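Draraver 双臂厨房操作数据集说明

Draraver 是在 Grallwood 共享工坊里攒出来的一套双臂平台，以及用它遥操作录下来的数据。平台的机械和布线由 Aiman Subramaniam 负责，采集程序和格式转换由 Ryota Koyama 负责。这份文件同时当 README 和数据卡用，硬件部分写给想照着搭的人，数据部分写给只想下载来训练的人，可以各看各的。

目前发布的是第一批，全部在厨房水槽和两侧台面上录制。工坊里的台架数据格式不同，没有放进来。

概况

片段数：2000
任务数：11
关节状态采样率：100 Hz
图像：头部相机一路，左右腕部相机各一路
控制方式：人工遥操作，主从臂
语言标注：中文为主，附英文对照
力觉：无
深度：无
音频：无

为什么做这个

工坊原来有一套用来叠纸箱的脚本，轨迹是写死的，箱子挪一点就抓空。Aiman 想换成从示教学动作，先在台架上用木块试，木块很快就学会了，换到真实厨房以后基本不能用。木块不反光，台面上也没有别的东西。厨房里的餐具细、亮，周围还堆着各种瓶瓶罐罐，抓取点经常离别的物体很近。第一批数据就集中在这一类情况上：小件餐具、金属表面、杂乱台面。

录制时不清场。台面上原来有什么就留着什么，片段之间物品会被挪动，同一件东西在不同片段里的位置不保证一致。需要干净背景的人请不要用这一批。
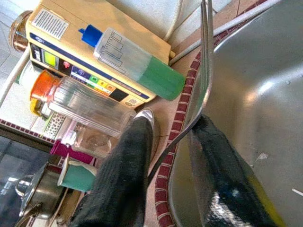
腕部视角，叉子夹在两指之间，叉齿朝上；左侧夹指包着绒面黑布。

硬件

机械臂的底座固定在一根横梁上，横梁装在可调高度的移动架上。架子用铝型材拼，脚轮带刹车。第一版只锁了前轮，双臂同时向前伸时架子会慢慢后退，腕部画面里看不出来，头部画面里整个水槽在漂。这些片段已经删掉。现在每次开录前要检查所有脚轮。

主臂和从臂的关节数相同，直接映射，不做逆解。好处是延迟低，坏处是操作者得自己避开奇异位形。Ryota 写过一个带避让的版本，手感发黏，操作的人都不愿意用，代码留在 tools/teleop_ik 目录下，没有继续维护。

夹指是可换的。光面夹指抓方块没有问题，抓扁柄餐具时会打转。包布以后打转少了，代价是接触面变厚，夹细柄时的开度读数偏大，跟光面夹指的读数不能直接混用。每个片段的 meta.json 里有 finger_left 和 finger_right 两个字段，取值 bare 或 cloth，训练时请把它们作为条件输入，或者按字段分开训练。

线缆从腕部沿臂身外侧走，关节附近留弧。弧留得太短，腕关节转到头时会扯松接头，表现为该路图像冻结而时间戳照常前进。采集程序后来加了重复帧检查，连续重复就停止录制并丢弃当前片段。加检查之前录的片段用离线脚本补查过一遍。

控制用的小主机是二手的，电源模块来自 Stemunmont 的旧库存，型号写在 docs/bom.csv 里。这个模块的启动冲击比较大，和厨房里别的电器共用插排时跳过闸。建议单独接一路，并在两条臂的供电前各加一个急停。急停只切动力，不切控制主机，这样日志还能写完。

夹爪零位

每次上电以后先做夹爪零位。步骤如下。

1. 两侧夹爪完全张开，确认夹指之间没有东西。
2. 运行 calib_gripper，程序会低速闭合，碰到后记录读数并回退。
3. 换过夹指或布套，重新做一遍第 2 步。
4. 查看输出文件里的 offset，和上一次相差过大时程序会报警，先检查夹指螺丝。

零位漂移是抓取失败的主要来源。漂了以后开度读数看着正常，实际两指没有合拢，餐具提到一半就掉。掉落的片段没有删，归入失败片段，failure 字段写 drop。 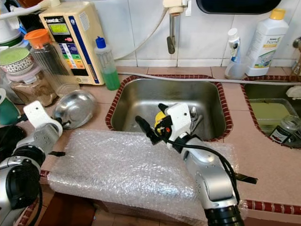 任务指令的写法改过两次。最早每条只写动作，比如“拿勺子”，后来发现同一句话对应的起始状态差别很大，模型学到的是几种动作的平均。现在的指令带上起始位置和目标位置，由标注的人看过头部视角以后再填。像勺子这样的物体，除了写“在水槽里”，还要注明姿态：勺柄靠着槽壁算 leaning，整把平躺在槽底算 flat。两种姿态的接近方向不同，靠壁的通常从柄的上半段下手，平躺的要先把一头拨起来。标注时如果从头部视角分不清，就填 unknown，不要去猜。

任务列表

下面是 instruction_id 与中文指令的对应，顺序和文件里一致。

01 从水槽中取出勺子，放到台面
02 从台面取叉子，放入水槽
03 从容器中取出一把叉子
04 将叉子放回容器
05 把塑料杯移到台面另一侧
06 扶正倒放的杯子
07 捡起瓶盖，放入碗中
08 将碗翻正
09 双手配合移动碗
10 一手扶住瓶身，另一手移动旁边的小件
11 把勺子从左手交到右手

05 和 06 偶尔连着录，中间没有停顿。这种情况切成两个片段，切点取夹指离开杯子的那一帧。10 的成功标准最宽，只要瓶子没有倒、小件离开原位就算成功，用之前最好自己再筛一遍。

03 是重做次数最多的任务。叉子立着放的时候叉齿互相卡住，夹住一把往上提，旁边的会跟着起来。标注规则是：夹爪离开容器后只带出一把，算 success；带出多把，哪怕最后落回去了，也算 partial。

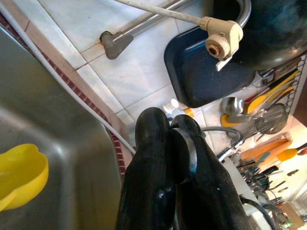

腕部视角，水槽边与右侧台面；叉子齿朝上立在白色塑料容器里。

目录结构

draraver/
 episodes/
 每个片段一个子目录，内含图像流、关节状态和 meta.json
 annotations/
 instructions.csv
 failures.csv
 poses.csv
 calib/
 每次上电的零位记录和相机内参
 tools/
 转换脚本、重复帧检查、回放工具
 docs/
 bom.csv、接线图、操作者须知

图像按各路相机自己的时间戳保存，不做硬件同步。关节状态以控制主机时钟为准。转换脚本 to_aligned.py 以头部相机的帧为主轴，给每帧找最近的关节状态和腕部图像。如果要训练对时序敏感的策略，建议直接读原始时间戳自己插值。

meta.json 字段

episode_id：字符串，不含日期
instruction_id：整数，对应任务列表
operator：a 或 r，操作者代号
finger_left，finger_right：bare 或 cloth
outcome：success、partial 或 failure
failure：drop、miss、collision、timeout，成功时为空
calib_ref：指向 calib 目录下的零位记录
notes：自由文本，多数为空

notes 里有时会出现操作者的随手记录，如“左腕有点松”“换手后重来”。没有统一格式，不建议解析。

操作者差异

Aiman 的动作快，接近物体前几乎不停。Ryota 习惯在抓取点上方停一下再下降。两个人的数据混在一起训练时，策略会在物体上方来回犹豫，有时停着不动。加上 operator 作为条件以后好一些。只用其中一人的数据训练也可以，但 08 和 09 大部分是 Ryota 录的，去掉以后所剩不多。

双臂任务里两人都偏向先动右臂。我们试过要求左臂先动，录出来的动作生硬，失败也多，后来没有强制。用镜像做增强时要注意，水槽两边的布局不对称，图像翻过来以后台面和实际对不上，关节符号也要一并处理，不能只翻图。

遥操作流程

操作者站在架子后方，能直接看到台面，也能看屏幕上的腕部画面。看屏幕抓得准，看台面动得快，两种方式都允许，没有记录每段用的是哪一种。

单个片段的流程是：双臂回到预备位，读一遍指令，踩踏板开始，完成后夹爪离开物体，再踩一次结束。预备位要静止 4 秒才允许开始，程序会检查。早期有人没等停稳就踩踏板，片段开头带着回位的余动，模型学完以后一启动就先抖一下。静止检查加上以后没有再出现。

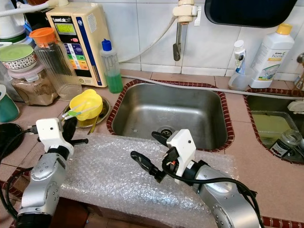
重置由另一个人动手，操作者不离开主臂。重置时动力保持接通，但主从映射断开，从臂锁在原位。手进入双臂工作范围之前必须先口头确认，对方回应以后再伸手。这条写在操作者须知的第一页，新来的人要先跟着重置一个下午才能上主臂。

片段太长也会停。操作者反复夹不住时，程序到时限自动结束，outcome 记为 failure，failure 记为 timeout。timeout 片段里经常有有用的重试动作，训练恢复行为的可以留着，做普通模仿学习的请先过滤。

已知问题

金属表面的高光。水槽内壁和餐具在腕部画面里会有整片反光，曝光是自动的，夹爪靠近时亮度会跳。我们没有固定曝光，试过，暗处的柄就看不见了。训练时加亮度扰动有帮助。

布套脱线。绒面布用久了边缘会翘，布边翘起以后容易勾住叉齿。换布的记录不全，只能从 calib 目录的零位变化里推断。

右腕相机有一段时间固定得不牢，画面相对夹指有偏移。受影响的片段在 failures.csv 里标了 cam_shift，其中有成功的也有失败的。文件名容易让人误会，暂时没有改，改了会影响已有脚本。

透明物体的标注不稳。poses.csv 里关于透明容器的条目是靠人眼估的，误差没有评估，不要当作真值。

物品不重复采购。所有餐具都是厨房里现有的，没有做尺寸登记。有人问过叉子的重量，我们没有称过。

划分

没有官方的训练集和测试集划分。建议按 calib_ref 划分，同一次上电的片段放在同一边，否则相邻片段的台面几乎一样，测试结果会偏高。Ryota 用的划分文件在 tools/splits 下，按这个原则生成，可以直接拿来对比。

适用与不适用

适合：单一厨房内的抓取和放置、双臂配合、杂乱背景下的小件操作、失败检测。

不适合：跨场景泛化的评测，所有片段出自一个厨房；接水或倒水之类的液体操作，任务里没有；需要力控的任务；任何直接上机且没有急停的用途。

隐私与许可

腕部和头部相机朝向台面，重置的人偶尔会把手伸进画面。含有人脸的帧已经整段删除，如有漏网请发邮件，附上 episode_id。台面物品上的商标没有打码，数据与这些厂商没有关系。

数据允许非商业使用和再分发，再分发时保留这份说明。tools 目录下的代码单独授权，见该目录内的许可文件。接线图可以随意修改。

引用时写 Draraver 和 Grallwood 即可，不要求列个人姓名。

更新记录

五月：补上 poses.csv，修正 04 的几条英文指令。
在此之前：重复帧检查改为默认开启；to_aligned.py 增加跳过损坏片段的选项。

待办

换一种不掉毛的夹指布，正在试 Furukawa 的薄胶套，抓叉柄时偏滑，还没有录正式数据。
给 10 重写成功标准。
把 failures.csv 拆成失败和设备问题两个文件。
接线图里左臂急停的线色标错了，以 bom.csv 的备注为准，等重画。

问题反馈请带上 episode_id 和 tools 的版本号，只贴截图的话我们很难找到对应的片段。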